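README for the Rorov linen notes

Hi, and thanks for opening this before the spreadsheet! I'm the one who typed most of it up. The short version: Rorov is a set of written notes on how household linen gets folded, hung and put away in a lived-in bedroom. Towels mostly, then bedspreads, pillowcases, curtains and the odd cloth that has no name and ends up slung over a door.

There are 216 notes in the current version. The first one had 162, and the difference is nearly all towels, because Annag Imrie came on board in April and she has opinions about towels.

What's in the folder

notes.csv has one row per note. The columns are item, fabric, size, where it was folded, how it was folded, where it ended up, and a free text column called "remarks" where people grumble. The remarks are my favorite part and I haven't cleaned them up, apart from fixing spelling where I couldn't work out the word.

folds.txt lists the five folds we use and what we call them: flat square, long third, book, roll, and drape. Drape counts as a fold here. I lost that argument and then came around to it, since a cloth over a door or a rail has a front and a back and a length to each side, same as anything else.

sizes.txt is for converting, if your towels come in inches and your neighbor's don't.

Where the folding happens

Most homes don't have a folding table, so the bed does the job. A bed is wide and soft and at a decent height, and the bedspread already on it gives you a pattern to line edges up against. I got into the habit of using the dotted borders on a printed spread as a ruler, and now I can't fold on a plain one without feeling a bit lost. Doors come second. The top of a bedroom door will hold a long light cloth just fine, as long as you don't need to shut it in a hurry.
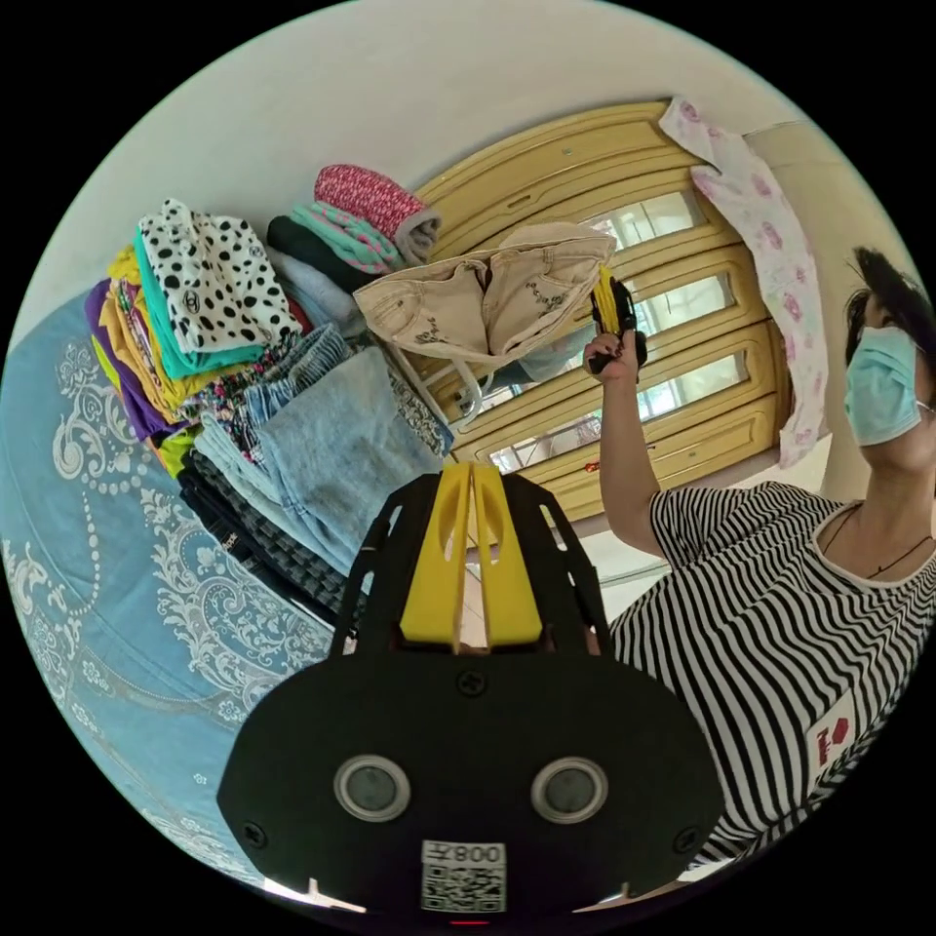 Does it matter which way up the bedspread is when you fold on top of it?

Put it right side up and pull it tight first. Any wrinkle under a towel ends up as a wrinkle in your fold, and a quilted underside grabs at terry so the layers won't slide. If the spread is a nice one and you're worried about lint, lay an old sheet over it.

How to fill in a note

Start with the item, in plain words. "Tan bath towel" is great. "Textile, medium" is no use to anyone, including me. Then say where it was folded (bed, floor, chair, lap, standing up) and pick a fold from the list. If you did something that isn't on the list, write it in remarks and leave the fold column blank, and I'll sort it out when I get to it.

Size goes in as folded, long side first. I know some of you measure before folding — please don't, it makes a mess of the shelf column.

For "where it ended up" we want the real place. If it sat on the end of the bed for a whole afternoon, write "end of bed." The 1.0 notes were full of linen closets that I don't believe in for a second.

A word on terry

Terry cloth is thick, it has a nap, and it doesn't hold a crease the way cotton sheeting does, so the flat square is the fold I'd pick for it nearly every time. Fold in half, smooth from the middle outward, fold in half again, then take it by a corner and give it a small shake to see whether the layers stay together. If they slip, the edges weren't lined up at the start and you may as well open it out. A thin cloth laid underneath helps a lot when you want to slide the finished square along without it dragging.

Hand towels are easier. Washcloths hardly count (I say this with love, there are a lot of washcloths in the file). 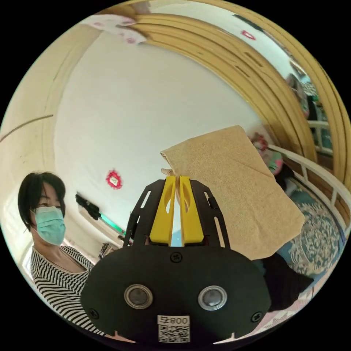 Rhonda Hiebert wrote back after reading the draft that she has never once folded a bath towel into a square and doesn't plan to start. Thirds lengthwise, then in half, because her shelf is shallow and a square sticks out over the front. She also asked that the file stop calling hers "long third (wrong)," which I have now fixed.

She's right about shelves, by the way. If yours is narrow or already full of little bits and pieces, go with the long third and don't look back. Annag still disagrees, and you can follow that whole exchange in remarks if you have a spare evening.

Known problems

Color names are all over the place. Tan, beige, sand and oatmeal may well be the same towel.

The curtain notes came over from an older list called Drekus and they use different column names. I've matched up what I could. Anything marked D in the last column should be read with some patience.

Remarks are cut at 256 characters, which was a setting I didn't notice until people complained. The longer originals are gone, sorry!

Sending in your own

Copy the top row, add yours underneath and send the file back to whoever gave it to you. Please don't sort the rows first. I keep them in the order they came in, and putting that back together by hand took me most of a weekend last time.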